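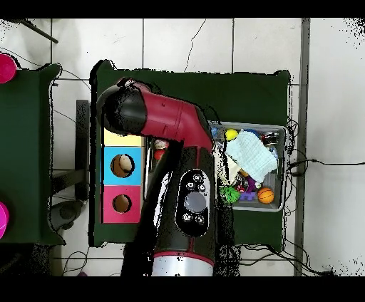
Red and black arm on the green table, toy tray on the right, shape sorter on the left.

Two-finger gripper or suction cup for mixed toys?

Posted by Nadja Stöckli

I'm comparing two grippers on the same arm. The job is picking toys out of a metal tray and moving them over to the sorter box. The tray has a couple of balls, a spiky ball, a folded cloth and some smaller pieces. Over 600 picks with the Jandeck two-finger gripper I had 36 drops, nearly all of them on the spiky ball. The Ulloa suction cup does fine on smooth plastic but won't hold the cloth. I can only keep one. Controller is a Modgate. Which would you go with?

clavummont_dan

Keep the two-finger. Suction needs a smooth, sealed surface and you have a cloth and a spiky ball in there. For the drops, lower the closing speed first and leave the force alone. Then try softer pads. We went from hard rubber to silicone and it helped a lot with round things. Silicone wears faster, so check the pads every 3,000 cycles or so.

Also log your drops by object. One total for a mixed tray doesn't tell you much.

pwr261

suction is quicker if you take the cloth out

tmarsh

Did you reset the payload and tool center point on the Modgate when you swapped grippers? I forgot once and every grasp landed a little high, which looks just like a bad gripper. Check that before you pick one. If the numbers are still the old ones, your 600 picks need to be run again.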